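Pluvdale Tissue Practice Pads, pack of 4
June, by Zuleica Barros
Filed under: Bench supplies / Suturing / Tissue

I've been cutting and stitching on these for most of the spring and I'm finally putting them in the shop! They're real tissue, trimmed flat, item 641, and they come chilled in a sealed tray (please don't leave it on the porch all afternoon). What I like is how a cut behaves. Go in light and you get a fine line, lean a little and it opens into a groove you can really work along. I use a dark thread on mine so I don't lose track of it halfway through a knot. 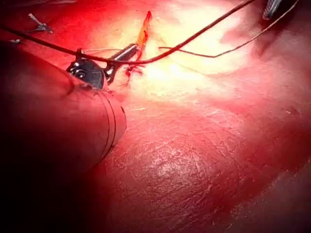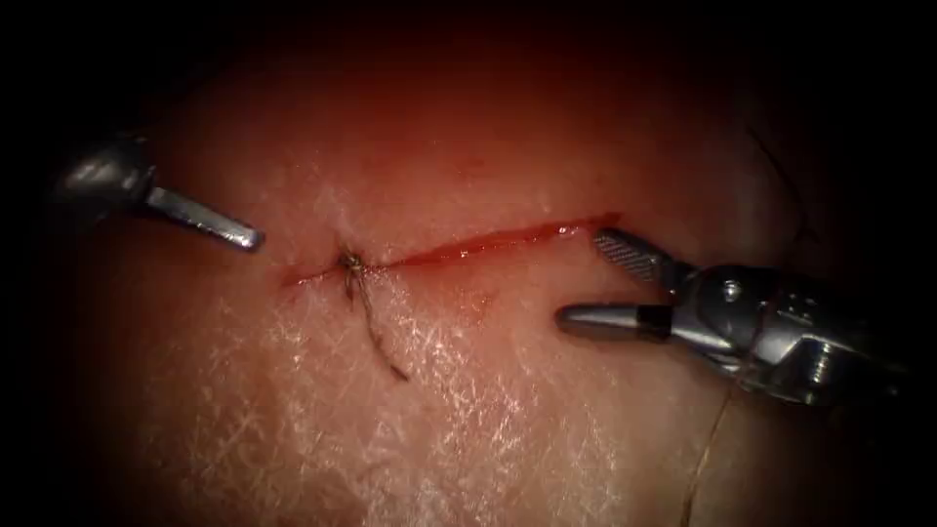 Dark suture thread up close in the first one, a thin red cut across a pale pad in the second.

What's in the pack

Four pads, a drip tray and my care card. Thread is sold separately, and the Fokon 100 spool goes nicely with it. Keep the pads in the fridge, moisten them before you start, and toss each one when you're done. Arlindo Fagundes tried to stretch one over two days and I don't recommend it.

Refills are item 302, same pads, no tray.

You may also like
Fokon Dark Thread, 100 spool
Rangel Needle Tin 112
Pinstead Drip Tray, deep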